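Teaching the planner to stop asking the same question

25 May 2025

For the past month I write less here than I promised, and the reason is one file in our repository with the name goal_check. It is a small file. It decides if the arm may start to move, and I have rewritten it five times.

Some background for readers who come from my older posts about map building. At Endthorpe I work on the layer between the policy and the motors. The policy looks at the camera images and proposes where the gripper should go next. My layer, which we call Murnow, takes this proposal and turns it into a path which the two arms can really follow without touching the counter, the toaster or each other. Ilaria Fiore trains the policy. I make her angry by rejecting what it proposes.

The task we are fighting with is simple to say. Bring one toy fruit from the blue plate to the cutting board. The kitchen counter is a good test because it is full of things, and every thing has a different height. 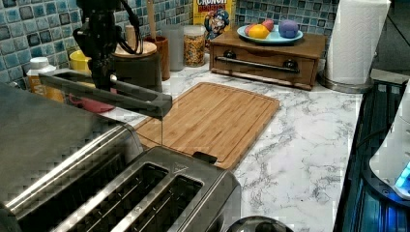 The problem with the two clocks

Our cameras and our arm controllers do not share a clock. I knew this, everybody in our group knows this, and we had a correction for it since January. The correction was a fixed number, 15 milliseconds, measured once by Amos Ruiz-Ortega and then copied from config file to config file.

A fixed number is fine when the computer is not busy. When both arms plan at the same time, the images wait in a queue, and the real delay grows. The planner then receives a picture of the gripper where it was before, and the joint angles of where it is now. It compares the two, finds that they disagree, and asks for a new plan. The new plan makes the computer more busy. You can guess the rest. In the log from our worst run I found 2,008 requests for a new plan, and the arm had not left its start position.

I am a little ashamed how long I searched in the wrong place. I thought it was the collision model. The space between the gripper and the toaster is not large in some poses, and I spent many evenings making the model of the toaster more exact, then less exact, then made of boxes only.

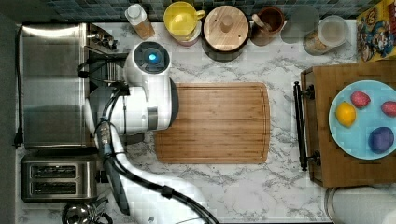 What helped me was to stop looking at the arm and to plot only the age of each message when it arrives. This took twenty minutes to write. In the plot the image age goes up like a staircase, and each step of the staircase is one new plan. When I showed it to Ilaria she said only "ah", and went to bring a coffee for both of us.

The repair has two parts. The first part is that each image now carries its capture time, and Murnow keeps a short history of the joint angles, the last 1,000 samples. When an image comes in, we look up the angles from the same moment and compare these two. An old image is then still a correct image, only old. If it is too old for the history we throw it away and write a line in the log.

The second part is a rule about asking. Before, every disagreement gave a request for a new plan. Now the check must fail on several images one after another, and while a plan is being computed no second request for the same arm is accepted. I was afraid this would make the system slow to react when somebody moves an object. We tested with the plate, pushing it by hand to a new place during the approach, and the delay before the arm corrects itself is acceptable for me. Ilaria would like it shorter. We have not finished this discussion.

The side view also made me change how we treat the far arm. In the old version each arm saw the other one as a solid box, which is safe but very greedy with space, and above a small cutting board there was often no free path for anybody.
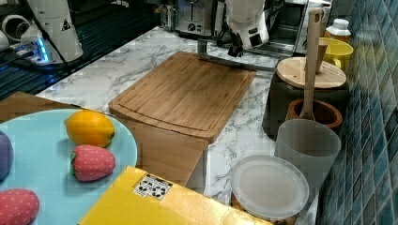 So now Murnow uses the planned path of the other arm and reserves only the volume it will pass through in the next moments. If the other arm has no plan, it is treated as a thing that stands still, in its true shape. I took the idea from the scheduler in Thongdee, the older tool Amos wrote for the conveyor project, where the carts reserve pieces of the track. His code was shorter than mine and has better comments. I copied the comments also.

There is one case that is still bad. When the plate is on the far side of the board, both arms can reach the yellow lemon with almost equal cost, and the assignment changes between left and right several times before one of them wins. I added a small penalty for changing the mind. The value of the penalty I chose by feeling, and I don't like this, but it works well enough that I can go on to the next thing.

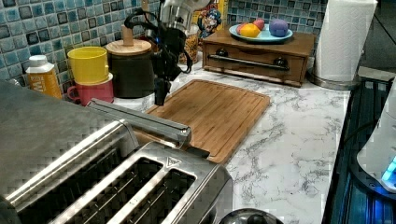 Gripper over the cutting board, with the plate of toy fruit at the back on the drawer unit.

The next thing is the logging. At the moment Murnow writes the reason of each rejection as a number, and only I remember what the numbers mean. Ilaria has a paper list on her monitor, and two lines of it are wrong. I want to replace the numbers with short sentences, and save with each rejection the image and the angles that were compared, so that a person can open it later and judge who was right, the policy or the check.

After this I will try the same code on Orau, our small test bench with the slower computer. If the queue grows there again, I will see it in the plot early this time. I put the plotting script in the tools folder and it starts together with the planner, so I can't forget it.

If you had the same trouble with clocks on your own system, please write me how you solved it. I am mostly interested in setups where the cameras can be triggered by hardware, because Amos has found a cable for this in a drawer and now he wants to use it.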